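Bondberg Courtside Scorebook

A spiral-bound scorebook for basketball teams, laid out for high school and college games. Each book holds 20 games, with a two-page spread for each one. Home and visitor rosters face each other, so the scorer doesn't have to flip pages during play.

Each roster has room for 15 players. Running score goes to 160 points. Boxes for fouls, timeouts and the possession arrow sit along the bottom of the page. 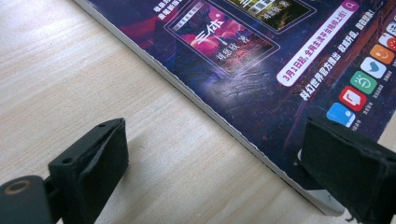
The paper takes pencil or ballpoint. Felt-tip pens may show through. Overtime columns are printed on every spread, and a season summary page for each player is at the back.

Item number: 1849
Binding: double wire, left side
Cover: coated card, navy or gray
Pack sizes: single book or pack of 4

School and league orders of over 500 books can have a team name printed on the cover. Allow extra time for orders placed before the March tournaments.

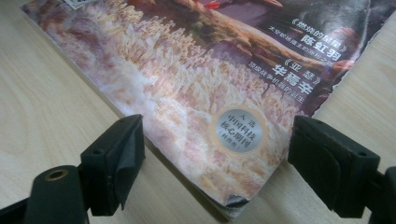 Shipping and returns

Books ship from our Villanueva warehouse. Unused books can be returned in the original wrap. Books with printed team names can't be returned.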